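406 shares
2 comments

I've been meaning to write up the Valtonen potting bench since July, when Hatice Kocabaş first talked me into it over the allotment fence, and I'm glad I waited, as a bench like this one needs a proper season of muck and abuse before you can say anything useful about it.

It came from Drevville in two very heavy boxes, and I do mean heavy - my neighbour Nurhan Taşdemir had to help me get them round the side of the house, and we stopped for a sit-down halfway. Putting it together took us most of an afternoon with a pot of tea in the middle. The instructions are clear enough until you reach the back rail, where the drawing shows the bolts going in from the wrong side. We did it their way, took it all apart again, and did it ours.

Once up, though, what a lovely solid thing it is! I had a Siton bench before this, and it wobbled every time I leant on it to firm down a tray of seedlings. The Valtonen doesn't budge. The height suits me very well (I'm not tall, and Nurhan, who is, found it a touch low for her back), and the lip along the rear keeps the compost from tipping down behind.

I do nearly all my sowing at it now, from the sweet peas in autumn right through to the slow old biennials that I always forget about until the last minute.
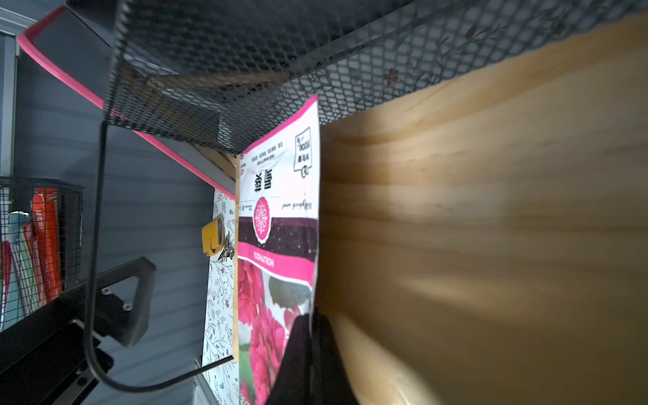 Hollyhock seed, one for the patient gardener.

My grumbles are small ones. The drawer is shallow, so my bigger dibber won't go in it, and it sticks in damp weather. I rubbed a candle stub along the runners and that has helped a good deal. The hooks on the side are a bit mean as well, and I've swapped mine for a set from Sakham that will take a proper watering can. I'd also have liked a second shelf underneath, as the one you get fills up with pots in no time at all.

Would I buy it again? Yes, I would, and I've already told my sister to put one on her birthday list. It isn't cheap, but I spend so many happy hours stood at it with the radio on that I've quite stopped minding. Do give the top a coat of oil before you use it - I left mine a month and the rings from the wet pots are there for good.

1,658 views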